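Progress report to the Tesar Fund
Project: Shared study desks at Trorwood House
Date: 2025-02-23

1. Summary

With this report we inform you how the grant was used since December. The purpose of the project is to give the residents of Trorwood House good places for study and drawing, and to agree on a simple way to keep these places in order. The desks are delivered and in use. The work on the order of the desks has started and will continue until the end of the grant.

2. Furniture and delivery

We ordered the long white desks from the company Guerra. The delivery came eight days later than it was promised, and one top had a scratch at the corner. Guerra exchanged it without extra cost. In total there are now 40 places in the house, divided between the two study rooms and the former reading room on the ground floor.

The bright tops are liked by most of the residents. Some of them told us that the white surface is tiring for the eyes in the evening, when the ceiling lamps are on. For this reason we allowed desk mats, which were not in the first plan. Residents may bring their own mat and choose the picture on it. The fund did not pay for these mats.

3. Order on the desks

The most frequent complaint in the first weeks was about bottles. Residents put their drinks at the back of the desk and forgot them, and the next person had to decide what to do with them. We asked that every place is cleared at the end of its use, and that the mat stays flat on the top.

The desk with the winter landscape mat shows the usual situation well. The mat has snowy trees, dark water and a drawn figure with long pale hair, and it lies flat. Three plastic bottles are at the back edge: the clear one with the white cap stands upright, the one with the red cap is on its side, and the small one with the green cap is partly tipped at the corner.
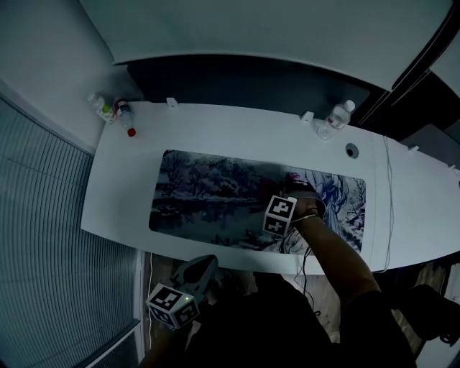
4. Answers of the residents

We gave a short paper form to all residents and received 104 forms back. The general opinion is good. The wishes that were written most often are these:

- a shelf for drinks near the door, so that they do not stand on the desks
- warmer light in the evening
- longer opening hours of the reading room before examinations

The opening hours are already changed. The light we must discuss with the owner of the building.

5. Next steps and budget

We would like to buy five small shelves for drinks and put them at the entrances of the rooms. The cost can be covered from the money that was reserved for transport, and we ask for your permission to move it. The planned extra desk for the kitchen project Oven is postponed, as the room is not yet painted.

We will send the receipts together with the final report.

The project office, Trorwood House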